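Permeable Paving Deserves a Fair Hearing

By Maricel Aquino
June 12, 2023

Homeowners who replace a driveway are usually offered two choices, concrete or asphalt. Permeable pavers are seldom mentioned, and when they are, the conversation tends to end at the price. It is our position at Clodircombe that contractors should quote all three as a matter of course.

The objection to cost is a real one. On a recent project on Magbanua Lane, the permeable option came to $1,658 more than plain concrete. The owners paid it, chiefly to avoid installing a trench drain at the garage door. That drain did not appear in the concrete quote at all, although the slope of the lot plainly called for one.

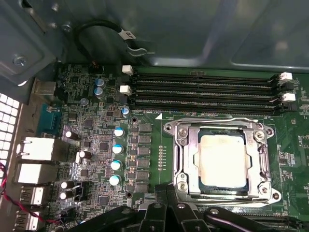
A quote that leaves out drainage is incomplete, and the customer should be told so before signing. We reviewed 56 driveway quotes submitted by our members last August. Only 11 of them said where the water would go. Several described the finish in great detail — color, joint spacing, edge treatment — and gave no slope.

Permeable surfaces carry obligations of their own. The joints must be kept clear of soil and leaves, and the stone base has to be dug deeper than many crews prefer. Virgilio Aquino, who trains our installers, advises against them on heavy clay unless an underdrain is included. We agree with him, and a contractor who skips the soil test should not be offering the product.

Local governments could help by asking for a simple drainage sketch with each driveway permit. The town of Damari has done so for four years. Its form fits on one page, and other towns would do well to adopt it.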